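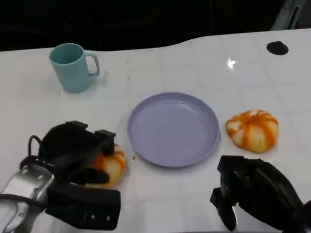 Ticket 380 – Specks on plate and tabletop, striped pumpkins
Opened by: Anel Botha
Location: Chisholm, white table
Status: Closed, follow-up in December

Reported problem
Tiny specks keep turning up on the lavender plate after the place setting has been laid out. There are a few on the tabletop as well. The setting is the teal mug on the left, the plate in the middle and the orange and white Wastow pumpkins on either side of the plate. The plate is wiped before every setup. The specks are small enough that you only notice them up close, but the table is glossy and white and they show more than they would on wood.

What was checked first
The plate was washed in warm water with dish soap and dried with a lint-free cloth. No chips or cracks in the rim. The mug was turned upside down over white paper and tapped. Nothing came out. The table was wiped from the back edge forward, including around the round black spot near the back edge, in case grit was collecting there. A little gray dust on the cloth, nothing orange.

Step 1
Left the clean plate out overnight with the mug, and put the pumpkins away in their carton. Plate still clean at 9 in the morning. That rules out dust from the ceiling.

Step 2
Put the pumpkins back and moved them across the plate several times, the way they get moved when the setting is changed. Specks on the plate again, mostly reddish orange. They wipe off with a dry finger and don't smear. 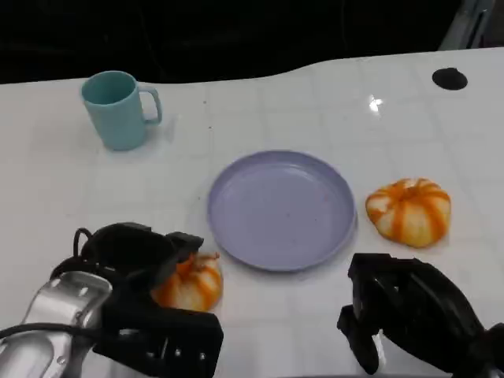

Chantelle Dlamini replied that she had the same thing with the Takora gourds last fall and it was coming off the ridges, where they rub together in the carton. She suggested brushing them outside with a soft paintbrush before they go anywhere near the table, and not using a wet cloth, which lifted the color on hers.

Step 3
Brushed both pumpkins over newspaper, working down the grooves and around the stem. More came off than expected, nearly all of it from the orange stripes. The pale parts seem fine. Set the table again and handled the pumpkins as before. Still a few specks, fewer than in step 2.

Step 4
Brushed them a second time and lined the carton with tissue. Also changed the order of setup – pumpkins first, then wipe the table, then plate and mug last. Carried the pumpkins around the plate instead of over it.

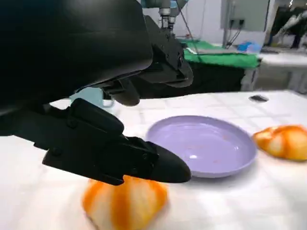
Can the pumpkins be sealed with a clear spray so they stop shedding?
Try it on the underside of one and leave it for a full day before doing the rest. Arnetti matte spray is what we have in the cupboard, but it hasn't been tested on these and may dull the stripes.

Resolution
Brush before use, tissue in the carton, plate down last. The plate gets a final wipe with a dry cloth. Spray not done yet. Anel to test one pumpkin and add the result to this ticket in December, when the set comes off the table.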